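Support Log > Printing & Scanning > Resolved
Posted by Lutfa Mollah, May, 4:42 pm
5 comments | 2 shares

Problem: shared printer on the second floor at Pillholm drops every job over 200 pages. Short stuff prints fine. No error on the panel, the job just vanishes from the queue.

Tried so far
- restarted print spooler on the Selten server. no change
- swapped network cable, different wall port. no change
- same file from a second PC, same user login. fails
- same file from the Prakthorpe office to their own printer. prints OK, so not the file

Checked the spool folder while a big job was going. It grows, grows, then gone. Disk on that partition was down to 42 MB free. Old jobs never cleared out, some with last year's dates on them. Stopped the spooler, moved the junk to a backup folder, started it again.
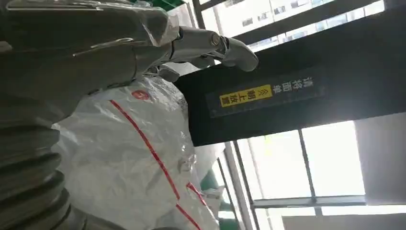

Big job got further after that but still died partway thru. So two problems, not one. Went into the printer's web page and found the job timeout set to 5 seconds. Default is way higher. Set it back and saved - had to save twice, first time the page logged me out.

Resent the Amarasinghe manual, full length, both sides. All pages came out. Sent it again from the second PC, also fine.

Still to do: script to clear old spool files every night. Also need to find out who has the admin pasword for the printer page, becuase it's still the one from the setup sheet. Will open a seperate ticket for that.

Leaving this one as resolved. If it drops a job again, reply with the page count and the time you hit print.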